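Simulated arm sags and drifts off the hand target after moving the base onto a pedestal

Posted in: Simulation and offline set-up

mkettering

I look after a simulated handover cell. One arm with a parallel gripper stands on a box pedestal on a counter, and a hand model comes in from the side, palm up. The arm is supposed to wait beside the hand with the gripper pointing straight down, then move across.

Until September the arm base sat directly on the counter and everything worked. I then put the pedestal in to gain reach. Since that change there are two faults. The gripper stops low, by about 50 mm, and it creeps slowly while it is meant to be holding position. The creep does not stop if I leave it. Joint limits are not being hit and there are no warnings in the log.

The view below is from the waiting pose, before the move across. 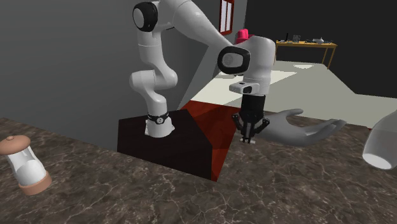

Waiting pose, gripper down beside the hand model.

I have tried raising the position gain on all joints. The creep gets slower but the arm then buzzes when the gripper closes. The scene file is called Murnilano and the controller is the stock one from the Wutow package. Pedestal height in the scene file is 148 mm. What should I check first?

Tala Sayegh

You have two separate faults, so treat them separately.

For the height error, check which frame your targets are written in. If they are in world coordinates and the solver still has the old base transform, it will work out joint angles for an arm standing on the counter. The error would then equal the full pedestal height, and yours does not. A partial error suggests that someone has already put an offset in by hand, either in the tool frame or in the approach height. Search the config for it, set it to zero, and attach the base link to the top face of the pedestal with one fixed joint. Read the base transform back from the simulator once it is running. Do not trust the value in the file.

For the creep, look at the pedestal before the gains. Check whether it is a static body. If it was imported as a dynamic one it can slide or settle on the counter, and the arm goes with it. Log the pedestal pose for 410 steps with the arm holding still. If the numbers change, set the pedestal to static and run it again.

If the pedestal stays put, check collision between the base link and the pedestal. Where the two shapes overlap slightly the contact solver pushes them apart at every step. Filter out that pair. Leave collision on between the pedestal and the other links, as the lower part of the arm works close to it.

Put your gains back to the stock values before any of these tests. With the gains raised you will not be able to tell one cause from another.

hison_user

Had something like this with a Hison arm. I deleted the scene and rebuilt it and it went away. Might be quicker.

voicu_bench

Agree with Tala on the order. One addition. Check that gravity compensation is using the mass of the gripper you have fitted. Ours was set up for the bare flange after a tool change and the arm sagged at the wrist in every stretched pose. It looked very much like a base height error until we compared the commanded joint angles with the measured ones. If those two agree, the sag is not your problem.

Also test the gripper buzz with the hand model's collision switched off. Fingertips touching a rigid mesh will chatter at high gain whatever you do with the base.

mkettering

Pedestal was dynamic. Set to static, and the creep has gone at stock gains. The height error was an old offset in the tool frame, as suggested, plus a base transform that had never been updated. Gripper mass was correct. I have not yet gone back to the buzzing, but it does not appear with the gains at stock.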